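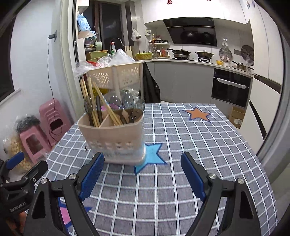 Figure 2. View from the wrist camera of a hand-held gripper in a home kitchen. The jaws are open, and the utensil holder stands on the patterned tablecloth.

4.2 Sorting Utensils in Homes

We collected demonstrations for the utensil task with hand-held grippers, so no robot had to be moved into a home. The operator takes chopsticks and spoons out of a two-compartment holder and puts them back by type. Each home contributed 20 demonstrations, recorded at the family's own table with the family's own utensils. We did not clear the counters or change the lighting.

Clear spoons were the main difficulty. Figure 2 shows several translucent grey ones in the right compartment, next to a pair of wooden chopsticks that leans across the divider. The policy trained on the Prida set, which has only opaque objects, often closed its fingers too early on spoons of this kind. Adding the home recordings reduced these early closures. Leaning chopsticks remained hard for both policies, and we treat them separately in Section 5.

Each policy was run 10 times per home with the same starting layout. A run was stopped after 2 failed grasps in a row. Do-yoon Seol scored all runs from video without knowing which policy was in use. Scores for the Byun baseline were taken under the same rules and are listed with ours in Table 2.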